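Verbandkasten zu Hause neu sortieren, schnelle Anleitung

Stand: So, 2. Juni

Letzte Woche in den Finger geschnitten, Schublade auf, nur Kinderpflaster und eine Salbe von anno dazumal. Also alles raus, neu gemacht. Geht an einem Nachmittag, kostet nicht viel. Hier die Schritte, so wie ich sie jetzt immer mache. 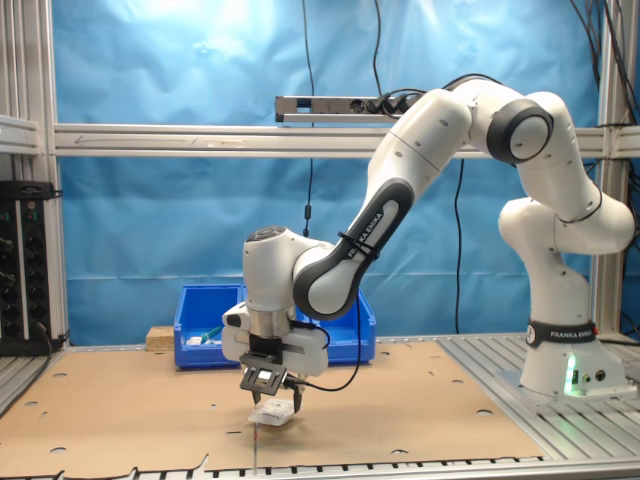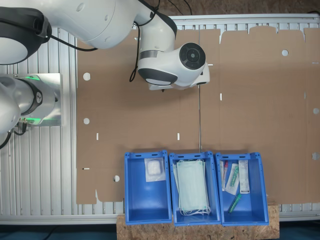
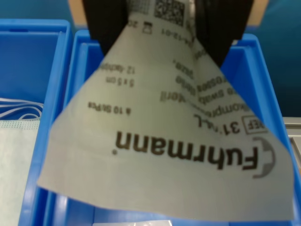
Papierverpackung mit Aufdruck Fuhrmann.
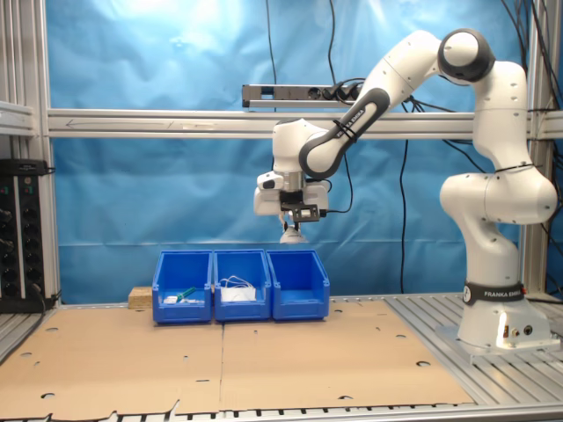

Schritt 1: Alles auf den Tisch
Wirklich alles. Bad, Küche, Handschuhfach, Rucksack, Keller. Bei mir lagen an 11 Stellen Pflaster rum. Altes Handtuch drunter, dann rollt nichts weg.

Schritt 2: Datum lesen
Bei steril verpackten Sachen steht meist ein Datum auf der Packung, oft klein und am Rand. Sanduhr-Symbol suchen. Abgelaufen = raus aus dem Kasten. Gilt auch wenn die Packung noch gut aussieht. Eingerissen, geknickt mit Loch, feucht geworden: auch raus. Die alten Kompressen kann man noch zum Üben nehmen oder zum Schuhe putzen. Pflaster, die nicht mehr kleben, gleich in den Müll.

Schritt 3: Medikamente trennen
Gehören nicht in den Verbandkasten, finde ich. Eigene Box, hoch und abschließbar, erst recht mit Kindern im Haus. Nicht ins Bad, zu feucht. Alte Tabletten nie ins Klo! Wie man sie entsorgt ist je nach Ort verschieden, bei der Gemeinde nachfragen oder in der Apotheke.

Schritt 4: Haufen machen
Kleine Wunden: Pflaster, Wundschnellverband zum Abschneiden, Pinzette.
Große Wunden: sterile Kompressen, Verbandpäckchen, Mullbinden, Heftpflaster von der Rolle.
Verbrennung: Verbandtuch, beschichtete Kompressen.
Sonstiges: Dreiecktuch, Schere, Rettungsdecke, Einmalhandschuhe (mindestens 2 Paar, die reißen gern).

Schritt 5: Einpacken
Ich nehm die Kunststoffbox Stimamska, die flache mit Deckel. Schuhkarton geht genauso. Jeder Haufen in einen Gefrierbeutel mit Zipper, mit dickem Stift beschriften. Handschuhe ganz oben, die braucht man zuerst. Schere daneben. Nichts reinstopfen, sonst leiden die Verpackungen.

Schritt 6: Liste in den Deckel
Zettel mit Inhalt und frühestem Ablaufdatum. Mit Klebeband fest. Darunter die 112, die Nummer vom Giftnotruf und die eigene Adresse. Klingt blöd, aber der Babysitter kennt die vielleicht nicht auswendig.

Schritt 7: Platz
Trocken, nicht über der Heizung, ohne Leiter erreichbar. Bei uns Flurschrank, zweites Fach. Allen im Haus zeigen. Auch dem Besuch, der länger bleibt.

Was noch fehlt nachkaufen. Hab vier Sachen gebraucht, dazu eine neue Schere. Die alte hat nichtmal mehr Mull geschafft.

Fürs Auto extra! Der Kasten bleibt im Auto und wird nicht geplündert. Den im Sommer nicht auf der Hutablage braten lassen, Hitze ist schlecht für den Kleber.

Kontrolle einmal im Jahr, bei mir im Januar, wenn eh der neue Kalender aufgehängt wird. Nach jedem Gebrauch das Fehlende gleich auf den Einkaufzettel.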